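Transfert simulation vers réel : combien de démonstrations réelles faut-il garder ?

Forum Briem > Robotique > Apprentissage par imitation

gultden
Posté le 18 juin 2021

Bonjour à tous. J'entraîne une politique de saisie par clonage de comportement. J'ai 600 démonstrations en simulation et 52 sur le vrai bras. Si je mélange tout, la politique marche bien dans le simulateur et rate presque tout en réel. Faut-il pondérer les deux jeux ou préentraîner puis affiner ? Les caméras sont placées au même endroit dans les deux cas — enfin, je crois.

stodier_42

Plus de données. Avec 52 démos tu n'iras nulle part.

Sorkero

Pas d'accord avec la réponse précédente. On a eu le même problème en octobre et le nombre de démos réelles n'était pas en cause. Vérifie d'abord la calibration de la caméra, ton « je crois » m'inquiète. Ensuite, échantillonne par lot et non par jeu : moitié simulation, moitié réel, quelle que soit la taille de chaque jeu. Chez nous, l'affinage seul oubliait vite les positions rares.

Pour les rendus, on change la texture de la table et l'éclairage, et on pose des objets sans rapport avec la tâche. 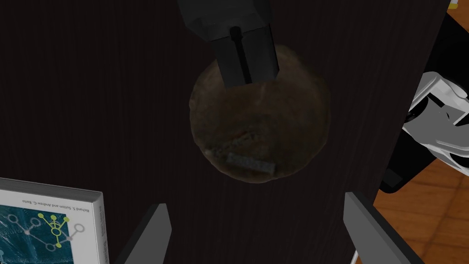 Le pain est un bon objet de test parce que sa forme est irrégulière et que la croûte change beaucoup d'aspect selon la lumière. On évalue sur 127 essais réels, avec 4 graines différentes. L'écart entre graines était plus grand que l'écart entre certaines méthodes, donc ne conclus rien sur une seule. Et garde quelques démos réelles de côté pour la validation — la perte en simulation ne dit pas grand-chose.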